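3.2 Placing and tying the interrupted stitch

The interrupted stitch is a lovely thing to study closely. Each one is complete in itself: the needle goes in on one side of the wound, comes out on the other, the thread is tied, and the ends are trimmed. If one knot gives way, its neighbours still hold. A running stitch is quicker, but a fault anywhere along it loosens the whole line, and for that reason we left it to Section 5.

We recorded 1607 stitches on 57 pieces of tissue in the course of the Rallis series. For every stitch we noted the distance of the entry point from the wound edge, the number of tries needed to seat the needle, and the length of the trimmed tails. Stitches that tore through the edge were kept in the count and marked as such, whether or not they were replaced.

Two moments decided most of what followed. The first was the grip on the needle. A curved needle wants to travel along its own curve, so a hold too near the point leaves little length to drive with, and a hold too near the thread end lets it swivel. Small errors here showed up later as a bite that was shallow on one side and deep on the other. The second was the first throw of the knot, when both strands must be kept under even pull. Too little and the edges gaped; too much and they puckered, which we saw most often in the 18 pieces with the softest surface. We had expected the second throw to matter nearly as much, and were delighted to find how much of the work the first one does by itself.

Blood was a welcome complication. It hides the entry point, and dark thread lying over a red patch is harder to follow than the same thread on pale tissue. We did not wipe between stitches unless the wound edge was lost from view altogether. The scoring sheet, adapted from the one used at Akby, has a separate column for this.

Figure 3. Curved needle, thread and blood on the tissue during closure.

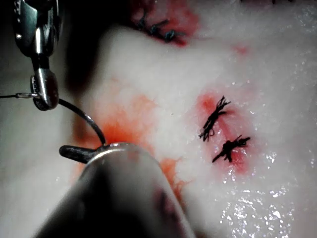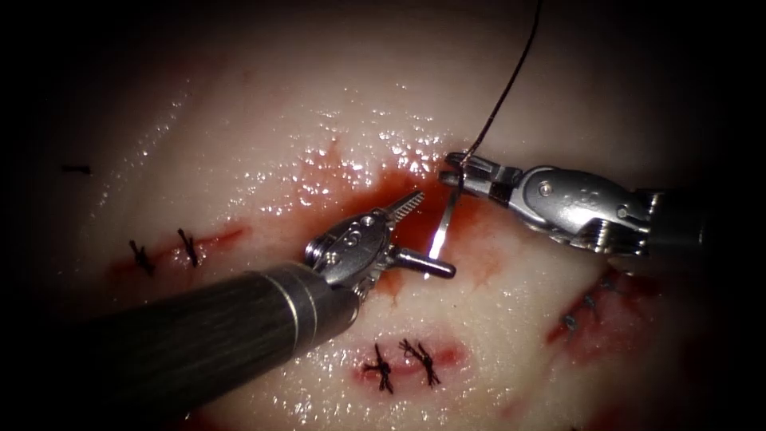
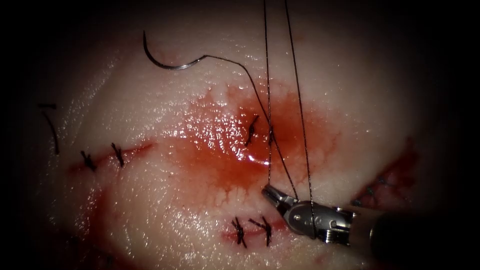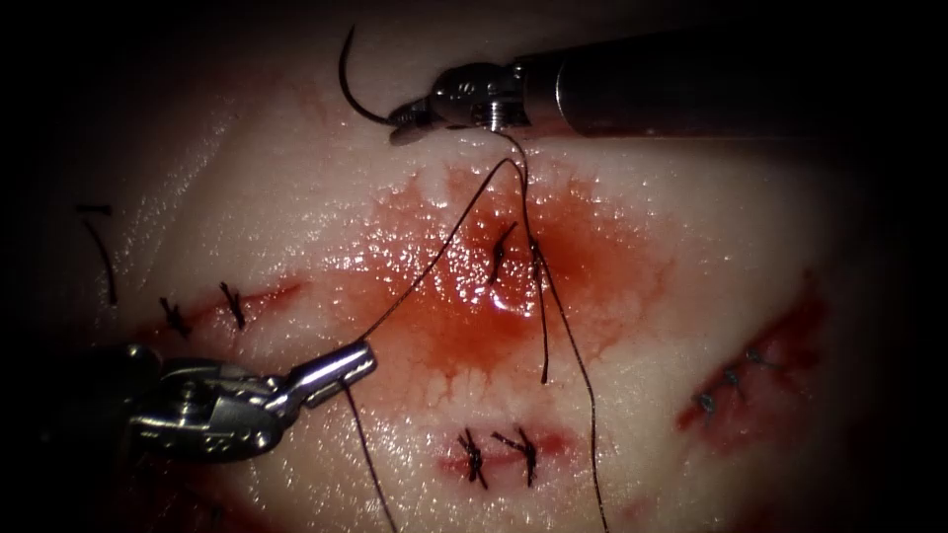
Bronanico Wound Closure Group, Nurnier

The second view in Figure 3 has the needle held near its back end and angled down towards the blood, the kind of grip we scored highest. In the third, the clipped tails of several finished knots are easy to pick out, and two long strands run down from above in a narrow V. The fourth gives a good idea of how much thread there can be to manage at once: a strand held taut crosses the stained centre while other lengths hang towards the bottom of the view. Tail length is taken up again in Section 3.3, together with the rules for rejecting a knot.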